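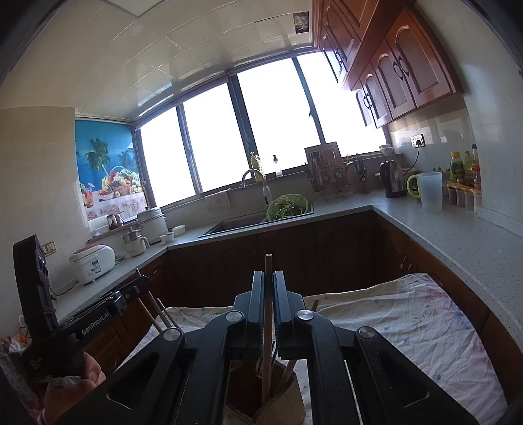 Michalis thinks we should stop the chopstick task until the jaw slip is understood, and Edileuza agreed before we'd even got to the agenda.

**Mon, October 18, 2021 – gripper fault**

- Jaws lost grip 6 times in 50 picks, all on thin sticks. Utensil handles fine
- Ferenc: width reading drifts after a long session, zeroed at start only. Wants re-zero every run
- Apostolos not convinced – says pad wear. Pads last changed in March
- One pinched finger, Tundcombe kitchen. Not serious, but no report was filed. File it
- Thin sticks on hold til pads are swaped

Actions: Ferenc – log check. Apostolos – pads from Spanos. Edileuza – pinch report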